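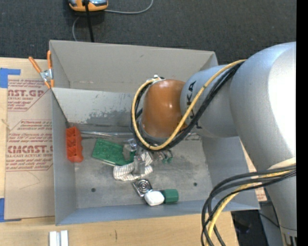
KUKA arm over the gray bin, wooden tabletop.

August, 9:40 a.m.

Prendergast accession, series 2 (correspondence). Started on the box marked "Treaty, misc." Misc. is carrying a lot of weight in that title. So far it holds the draft protocols for the Cornholm fisheries talks, a seating plan, and three menus. The menus are in better shape than the protocols. Fish on every one.

Original order: I would love to respect it if I could find it. The delegation seems to have filed by date until the second round of talks and after that by mood. Leaving the first run alone. For the rest I'm going by delegation, then date, and putting a note in the finding aid so the next person knows whom to blame.

Box 14 is done, 25 folders. Staples out, rusty clips out. One clip had printed itself neatly onto the signature page of the Firnico side letter. Wrote it up on the condition sheet and interleaved it.

11:15. The catalog has the Cornholm secretariat under two names, one with "Permanent" and one without. Spent 50 minutes establishing that it is a single body that got grander after it moved offices. Used the later form, with a see-reference from the earlier one. Please do not make a third.

2:30 p.m. Cirkska observer statements: 98 pages, carbon copies, thin as onion skin. Page 61 turns up twice and page 62 is missing, so somebody's photocopier had opinions even then. Checked the duplicates folder, no luck. If you see a stray 62 with a paragraph on herring quotas, it's mine.

Restrictions: two folders of personnel letters pulled and sealed pending review. Separation sheets are in the front of the box.

Still to do:
Extent statement for series 2 (the old one says "several boxes")
Date range for the undated memos, probably from the letterhead
More folders, legal size. We're down to letter size and the delegates did not write letter size.
Ask whether the menus get their own folder. I vote yes.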